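Celtotlow Club Cricket Scorebook Data

README, version of 2024-06-04

Summary

This dataset contains ball-by-ball records of limited overs cricket played by the Celtotlow club and its opponents. The records were typed from paper scorebooks and put in one common format. The set has 63 matches and 1339 overs. It does not contain international or first-class cricket, and it is not connected with any official statistics service.

We made it for people who want to study amateur cricket, where scores are kept by hand and the books are often lost after a few seasons. It can also be useful for students who need a small table of real sport data to practise with.

Contents of the package

matches.csv: one row for each match, with ground, toss, result and length of innings.
balls.csv: one row for each delivery, also wides and no-balls.
players.csv: one row for each player code. Names are given only for players who agreed in writing.
grounds.csv: name of the ground, kind of pitch (grass or matting), and length of the straight boundary if we know it.
changes.txt: list of corrections after the first release.

All files are in UTF-8, with comma as separator. Empty cells mean that the value is unknown. Please do not read an empty cell as zero. In our first release this was not clear, and two users calculated wrong averages.

Columns in balls.csv

match_id: code of the match, the same as in matches.csv.
innings: 1 or 2.
over: number of the over, starting at 1.
ball: position of the delivery inside the over, starting at 1. Wides and no-balls also get a number, so an over can have a ball 7 or 8.
striker, non_striker, bowler: player codes.
runs_bat: runs given to the batter.
runs_extra: runs given as extras.
extra_type: wide, noball, bye, legbye, or empty when there are no extras.
wicket: 1 if a wicket fell, otherwise 0.
how_out: in the words of the laws, in small letters.
fielder: player code, if the book says it.
sure: y, or n if the typist could not read the entry well.

How the data was collected

The scorebooks were lent to us by three clubs: Celtotlow, Wukport and Cordeiro. Hélder Lobo and Benedita Antunes typed each book separately, and after this the two versions were compared by a script. When they were different, Brian Temba looked at the original page and decided. He scored many of these matches himself, so he knows the signs that each scorer likes to use.

In the older Wukport books a dot with a small circle means a dropped catch. In the Cordeiro books the same sign means a leg bye. We changed all these signs to our own codes, and dropped catches are not included in the present version.

Matches stopped by rain are kept if at least one innings was finished. For these matches the column result has the value "no result" and the column overs_planned shows the number before the rain. We did not calculate any revised target again. If the book has a revised target, it is copied as it was written.

Batting milestones

Many users ask for the fastest fifty or the fastest hundred. These can be calculated from balls.csv, but please take care. Wides do not count as balls faced, and no-balls do. In our data the fastest fifty is 30 balls, made for Wukport on a matting pitch with short boundaries. We have not checked this against the memory of the other team, who say it was slower.

Known problems

In 34 overs the runs of the single balls do not add up to the total that the scorer wrote. We left both values as they are. The total of the scorer is in the column over_total_book.

The non-striker is a guess in some overs after a run out, when the book does not say if the batters crossed. These rows have sure = n.

One bowler from Cordeiro has two codes (C017 and C041). It will be corrected in the next version.

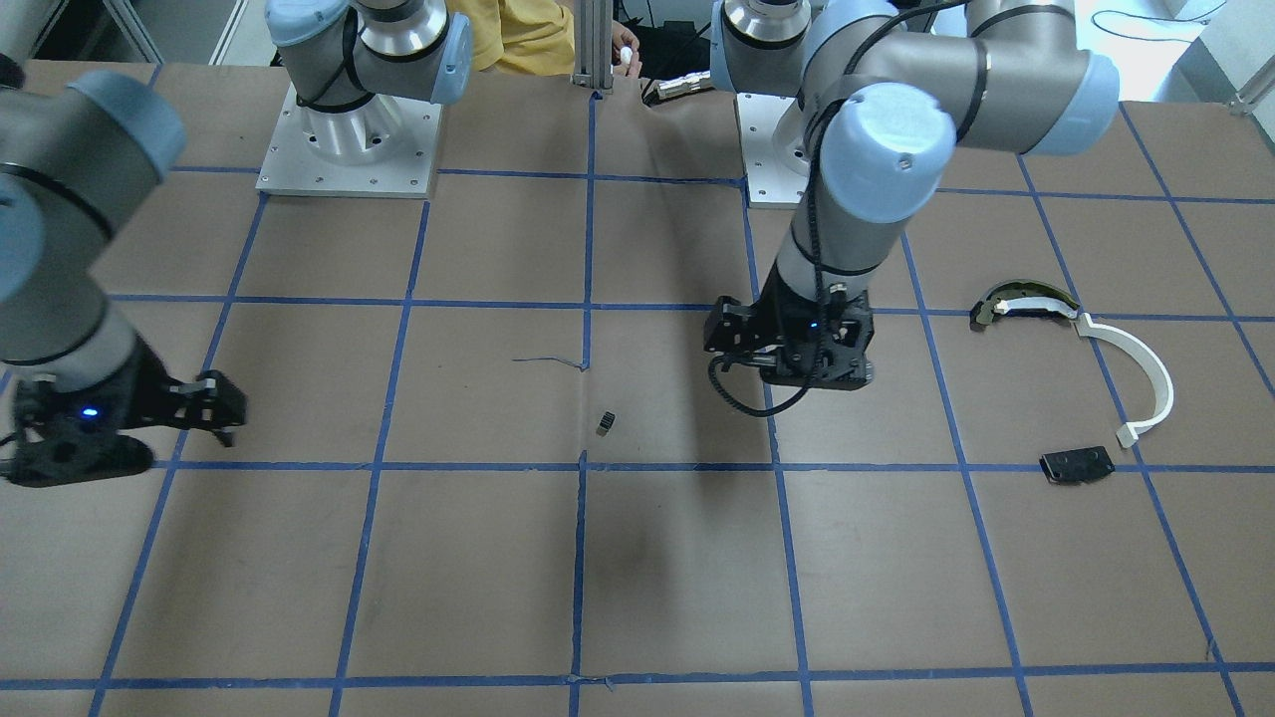
Work table with brown paper and a grid of blue tape.

Privacy

Players younger than eighteen at the time of the match have a code only, and no age or school is given. A player who wants his or her name removed can write to Sofia Mota, and the name will be taken out at the next release. The code stays, so that the totals of the match are still correct.

Licence and citation

You may use, copy and change the data for any purpose that is not commercial, if you name the source. For commercial use please ask first. Please cite as: Mota, S., Salgado, V., Celtotlow Club Cricket Scorebook Data, and add the version you have used.

Loading the files

The small Wimeo script in the folder tools reads the four tables and joins them by match_id. It needs no other package. A spreadsheet program also works, but check that it does not change the column best_figures into dates. Figures such as 3-12 are changed very easily.

Contact

Corrections are welcome, also small ones. Send the match code, the innings and the over to Vasco Salgado, with a photo of the scorebook page if you have it. The next version will include the Cordeiro matches from May, when the second typing is ready.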